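Ears, Pressure and Patience: What New Divers Know About Equalizing

A project report by Lovisa Sjöberg
Supervisor: Marit Sæther
Submitted 27/03/2025

I started diving the summer before I began this course, and on my second dive I hurt my left ear badly enough that I spent the rest of the vacation on the beach with a paperback. So when we were asked to pick a health topic that meant something to us, I didn't have to think very long! This report is about ear trouble in people who are learning to dive, and about how much of the advice they are given has stayed with them by the time they get in the water.

Baskets, among them one light blue and one pale yellow or yellowish, with black cable in the blue one: all three pictures have a blue basket in them.
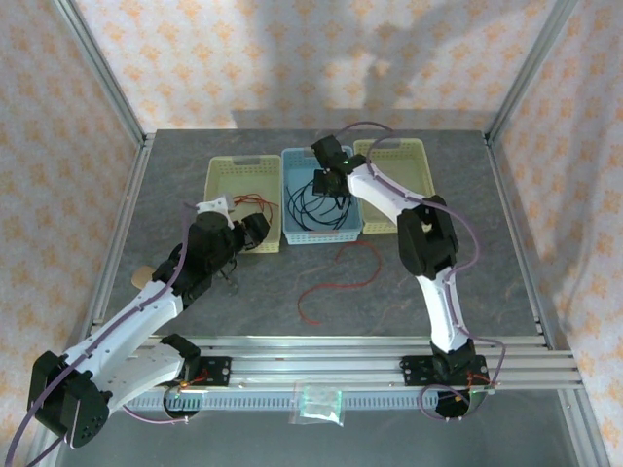
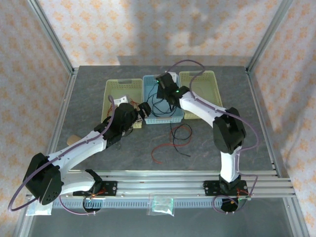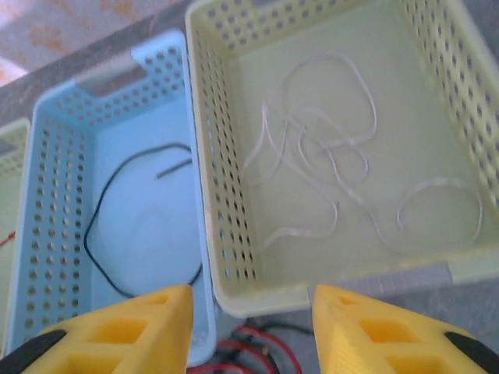 Background

The middle ear is a small space filled with air, and it sits behind the eardrum. When a diver goes down, the water presses on the eardrum from the outside, and unless more air is let in from the back of the throat, the eardrum is pushed inward. That is the squeeze most of us have felt at the bottom of a deep swimming pool. The air gets in through a narrow passage called the Eustachian tube, which is closed most of the time and opens when we swallow or yawn (or when we pinch the nose and blow gently, which is the way nearly every beginner is taught).

The biggest changes come in the first few yards, and this surprised a lot of the people I talked to. They had imagined that the deep part of the dive was the hard part for the ears. In fact the pressure doubles between the surface and 33 feet, and after that you have to go down to 99 feet before it doubles again.

How I did it

I wrote a short questionnaire and left it with the dive club in Drevside, where I did my own training, and with the Boström pool, which runs the beginner evenings. I got 94 forms back. Of these, 83 were filled in well enough to use, and the others had missing pages or no answer to the main questions. I also sat down with 5 of the divers for a longer talk, usually over coffee, and those talks taught me more than the forms did.

The printing was paid for with a small collection on Fundville, which brought in 964 kronor. Thank you to everyone who chipped in, and to my aunt, who chipped in twice.

What people told me

Most of the divers could name at least one way of equalizing, and pinching and blowing was by far the most common. Far fewer could say when to begin. The usual advice is to start at the surface and keep going early and often, before there is any pain, but many wrote that they waited until they felt something. One woman told me she thought the pain was the signal, "like a kettle," and I understood her completely, as I used to think the same.

The question about colds gave me the most to think about. Quite a few had gone diving with a stuffy nose, mostly on trips that were already paid for. Some had taken a decongestant first. The trouble there is that the medicine can wear off during the dive, and then the air that is expanding on the way up may have a hard time getting out - what divers call a reverse block.

Weak points

My divers all came from the Drevar area and most were under thirty, so I can't say much about older beginners. I also asked people to remember things that had happened months earlier, and memory is kind to us. In May I hope to go back to the pool and ask the new group the same questions right after their first open water dive.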